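Lane Notes: Oil Pattern Change for the November Session

The Cudix Youth Bowling League will switch to a longer oil pattern at the start of the November session. The current house pattern has been in use since the league moved to the Prarkormont lanes. Coaches should read the notes below before the first practice block.

The new pattern runs to 41 feet, with a flatter ratio between the middle and outside boards. A flatter ratio means less oil difference from the center of the lane to the gutter. Shots that miss to the outside will recover less than they do now, and shots that miss inside will not hold as well. Kerstin Hagedorn, who sets the lane machine program, tested the pattern over 29 games with bowlers from the upper division. The test group averaged 220 on the house pattern. The high game on the new pattern was 247, bowled by Zulema Daza on a fresh lane.

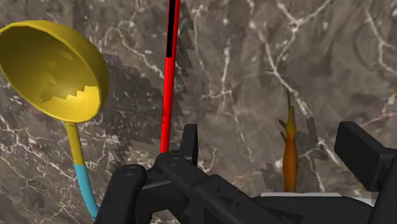 Carrydown was moderate through the second game of each test set. By the third game, most right-handed bowlers had moved their feet left and their target with them. Left-handed bowlers saw little change and stayed close to their starting line. Bowlers who rely on a strong hook should expect to begin with a smoother ball surface or a straighter angle, then adjust after the first few frames.

Spare shooting needs separate attention. A plastic ball thrown hard across the lane will behave as before. Bowlers who use their strike ball for corner pins will find that it skids farther, and the 10 pin in particular will need a new target. Hagedorn recommends at least one practice block of corner pins only.

Lanes will be stripped and oiled before each session and will not be touched up between games. Each team is allowed 3 bowling balls per bowler on the rack. Surface changes by hand are permitted during practice and are not permitted once scoring begins.

Pattern sheets are at the Prarkormont front desk. Entry forms for the Stirine Doubles, which will use the same pattern, are due to the league office by the end of November.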